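Minutes of the exhibition working group, February
Pindileo House of Applied Arts, upstairs meeting room

Chair: Ritva Toivonen
Also present: members for programme, education, building and press. Apologies were received from the graphic designer.

1. Opening
The chair opened the meeting at 10. The minutes of the previous meeting were approved with one correction: the lender of the woven hangings is the Pelkonen family, not the Pelkonen foundation.

2. Summer exhibition "The Table at Home"
The chair reported that the loan list is now almost complete. Two lenders have not yet returned their signed agreements and will be reminded by letter. The insurance value of the ceramic group is still open, and the lender wishes to have it settled before the objects are packed. 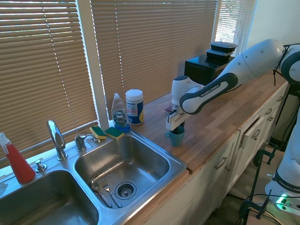 The order of the rooms was discussed for a long time. Programme proposes to begin with the oldest tableware and to finish with things of today. Education would prefer to begin with what visitors know from their own kitchens, for example a plain teal plastic cup on a wooden worktop, and to go back in time from there. The chair found both ways possible. It was agreed to try the second order on the floor plan and to compare at the next meeting.

The wall texts shall be no longer than 300 characters each. Press asked if this includes the translation. It does not.

3. Building and lighting
The offer from Hisumix for the new showcases has arrived. It is higher than expected, mainly for the glass with low reflection. Building will ask for a second offer with ordinary glass in the side room only. 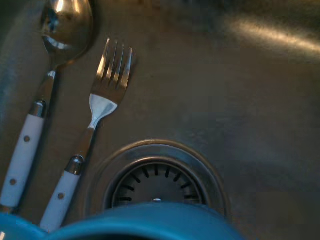 The second offer should also say who pays for the transport if the delivery is late. Last year this was not written down and we had a long correspondence afterwards. The humidity in the side room was again too high in the autumn, and no textiles will be shown there until the ventilation has been repaired.

4. Education programme
There will be 19 school visits before the summer break. The teachers' booklet is in preparation and needs new drawings. The workshop on glazes is postponed.

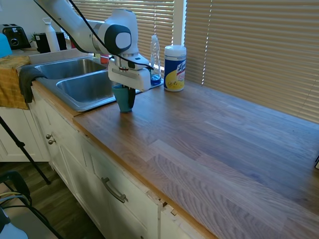

Robot arm with a teal cup next to the double sink.

Education asked for a larger cloakroom for the school groups. The chair will raise the question with the owner of the building.

5. Catalogue
Urnidon will print the catalogue. The essay about cutlery is delivered, but it is too long and the author has been asked to shorten it.

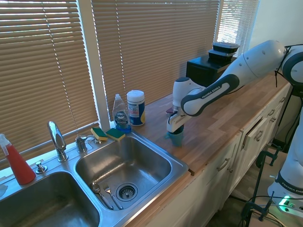 The section on everyday objects was the next point. Press is afraid that readers will look only at the silver and skip the rest. The chair answered that common things need the same care in layout as the rare ones. A metal spoon and fork left lying in a steel sink, as one sees them here, belong to the history of the table too. The group agreed to give this section two more pages, and the index will be made smaller.

6. Other matters
The key to the storage room must be signed for every time. The members are asked to send their holiday dates to the chair.

The meeting closed shortly after noon.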